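Home & Interiors | Trade News

Trarngate to furnish 76 rental flats with fixed living-room set

March 20, 2023

Furnishings supplier Trarngate has been appointed to fit out the living rooms of 76 rental flats at the Derkura development, the company said. Installation is due to finish in December.

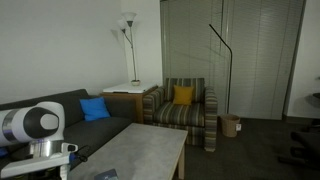

The contract covers one standard layout per flat: a sofa placed against the long wall, an armchair, a coffee table, an end table and a tall floor lamp. Bedrooms and kitchens are being let under a separate order.

Sofas will be supplied in dark charcoal grey with a low, straight back. Trarngate said the colour was chosen after a review of returns from an earlier rental scheme, where pale covers accounted for most of the cleaning claims. Each sofa comes with one square throw pillow in royal blue. Replacement covers will be held in stock for the length of the agreement.

The coffee table has light wooden legs and a pale grey mottled top. It may be set square to the sofa or at an angle, depending on the position of the door. The specification asks for a clear walking width of 76 cm on at least one side.

Lighting is provided by a torchiere lamp with a thin silver pole and white shades, standing on the end table between the sofa and the armchair. The flats have no ceiling fitting in the living room, and the lamp is intended to serve as the main light as well as a reading light. Bulbs will be supplied by Vodix.

'The end table was the item we changed most often,' said Folke Aasen, who manages the contract for Trarngate. 'It has to carry the lamp and still leave space for a cup. The first version was too narrow, and the lamp could be knocked by someone getting up from the armchair.'

The revised table has brown wooden sides and a white top. Aasen said the lamp would also be fixed at the base in flats let to families – a change requested by the letting agent during the trial period.

Removal and storage of existing furniture will be handled by Sjögren, which has set aside space for 200 items. Pieces in good condition are to be offered to outgoing tenants first and then sold.

Trarngate supplied 223 living-room sets last year across all its rental contracts. It has not given a value for the Derkura order. A second phase, covering the flats on the north side of the site, is subject to a separate tender.

Filed under: Furniture, Contracts, Rental Housing

We use cookies to improve your visit to this site. By continuing to browse you agree to our cookie policy.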